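Prarudbridge Household Forum
Cleaning and Laundry > Microfibre cloths: when do you give up on them?

havach_hill
Posted 7:14 am
I own 38 microfibre cloths. My other half counted them during an argument, so the figure is sound. The question is how you wash the things. Mine go in at 40 with everything else and come out carrying most of a jumper.

groutexpectations
Wash them separately, no softener, hang to dry. Softener coats the fibres and after that you are pushing water round the worktop with a small yellow duvet.

Moth_and_Rust
Separately? I'm not running a machine for five cloths. Mine go in with the tea towels and I have yet to be visited by the authorities.

groutexpectations
Tea towels are cotton. Cotton sheds. The cloth's whole job is to pick up fluff and you are shutting it in a drum with fluff for an hour and a half.

havach_hill
So what do I do about the marks? The yellow ones go blotchy, and I can never tell whether it's dirt, damp or just the way the thing is folded. Mine get the hob, the taps and the bit behind the kettle, in that order if I'm being good. 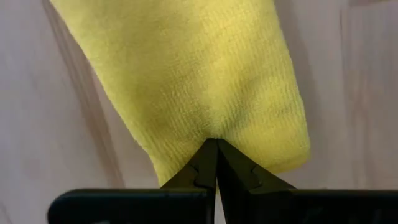

Moth_and_Rust
Stains don't matter on a cloth. It's a cloth. If it smells, bin it, and if it doesn't, it has years left. I've got one that came with the Jivham flat and I left there 4 kitchens ago.

groutexpectations
I'd be interested to hear what your taps think of that.

Moth_and_Rust
The taps are fine. The taps are brighter than I am.

brito_lane_upstairs
Colour code them and the stains stop bothering you. Yellow for the kitchen, blue for the bathroom, and anything grey was once one of the other two. I soak the kitchen ones overnight in a bucket with washing soda, then a normal wash.

havach_hill
Tried soaking. Forgot the bucket. We don't discuss the bucket.

groutexpectations
An overnight soak is overkill anyway. A squirt of washing-up liquid rubbed into the greasy bits, rinse, straight in the machine. And hang it by a corner, don't drape it over the tap in a lump where it stays damp till Christmas.

brito_lane_upstairs
Disagree, hob grease laughs at washing-up liquid once it has been in there a week.

groutexpectations
Then don't leave it a week?

brito_lane_upstairs
I see we live different lives.

havach_hill
Going to try the washing-up liquid on half and the soda on the other half. The bucket has been moved to where I'll trip over it.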